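Kitchen and Workshop Tips: trying out grippers for carrying things round the house

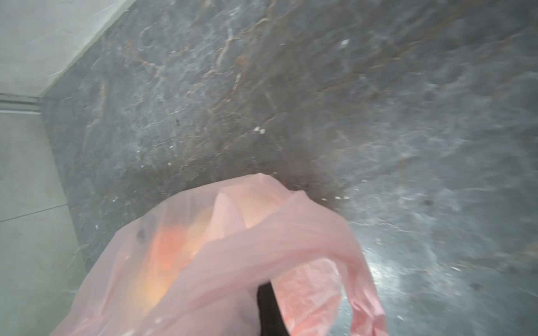
Pink carrier bag on one finger, over the dark marble.

I've had three different hands bolted to the end of the arm since August and I've now got opinions, so this month's tips are all about grippers and what they're good for round the kitchen. If you're only here for the limescale page, it's still in the menu on the left!

The three are a Kovetti two-finger (narrow black fingers, parallel jaw), a Sima soft hand with the rubbery pads, and a Fladadari suction cup that I bought second-hand and have regretted ever since. The arm is the same old Famberg throughout. Same wrist camera too, so I could look back at the pictures afterwards and compare like with like.

Carrier bags

Start here if you're starting anywhere. I thought bags would be the hard one and jars the easy one, and I had that backwards. With a thin plastic bag, don't pinch it. Pinching works on the bench with an empty bag and then you put some shopping in and the film slides out between the pads. Put one finger through the handle loop and let the weight hang. A narrow finger is much better for this than a fat one, and the Kovetti wins easily. The Sima's pads are so chunky that they push the loop shut before they get into it (very annoying to watch, like somebody trying to thread a needle in oven gloves).

Some things I'd pass on about bags:

Stand the bag up and pull the handles apart before you send the arm in. A loop that's standing open gets hooked. A loop that's flopped down flat on the plastic gets prodded.

Go in slowly and lift even more slowly. I set the lift to 300 millimetres and let it take its time, and the swing at the top was far smaller.

Hook both loops if you can. One loop will carry, but the bag hangs lopsided and anything round wants to roll to the low side.

Put heavy things in first and keep glass out of it altogether until you trust yourself. I practised with soft stuff from the airing cupboard before I went anywhere near the shopping.

Thin bags are see-through enough to confuse the camera. If what's inside is brightly coloured, my detector goes for the colour and forgets there's a bag round it. I got better results once I told it to look for the gathered bit at the top. Pale or plain bags behave differently again, so try a few from the drawer.

Floors, and why mine is a nuisance

Our floor is dark veined marble in one part and pale grey tile in the next, and the camera has feelings about both. On the marble, every rusty vein is an edge as far as the software's concerned. Then the light comes in from the side and you get a big silvery patch of glare with no detail in it at all. Draw the curtain or wait until later in the day. I do my floor runs at 7 in the evening now.

Sweep first, too! Little white crumbs show up beautifully on a dark floor and the detector loves them. I spent most of a Saturday wondering why the arm kept wandering off to the left when all it wanted was breadcrumbs.

If your pictures come out smeary, slow the wrist down before you go buying a better camera. Shorter exposure helps as well, but then you need more light, and with a shiny floor more light means more glare, and round you go.

Jars, tins and mugs

The Sima is lovely on mugs. It doesn't much care if it's a bit off centre, it just squashes round the handle and gets on with it. On tins it's fine. On wet jars it's hopeless, so dry them with a tea towel first. The Kovetti will hold a jar but needs to be lined up properly, and I'd put a wide rubber band round each finger (the sort that comes on a bunch of asparagus is ideal). Change the bands when they go shiny.

The suction cup picks up lids, saucers and flat packets. That's your lot. It won't look at a carrier bag, and it drinks up flour if you use it near baking. Wipe the lip with warm soapy water and let it dry before you put it back on.

Swapping hands over

Mark your cables with coloured tape, one colour at each end. Keep the four little bolts in an egg cup. Check the camera angle after every swap, even when you're sure you haven't knocked it, and do a dry run over a cushion. My best changeover is 19 minutes and that was with the right hex key already in my hand. It's longer when I have to go and look for it in the shed.

Which would I keep?

For a kitchen, the Kovetti, with the rubber bands on. It hooks bags, it holds tins, and the fingers wipe clean in a second. I'd get the Sima out for the washing-up and for anything with a mug handle. The Fladadari is back in its box and you can have it for the price of the postage.

Next time: drawers and cupboard doors, and whether a loop of string on the knob counts as cheating.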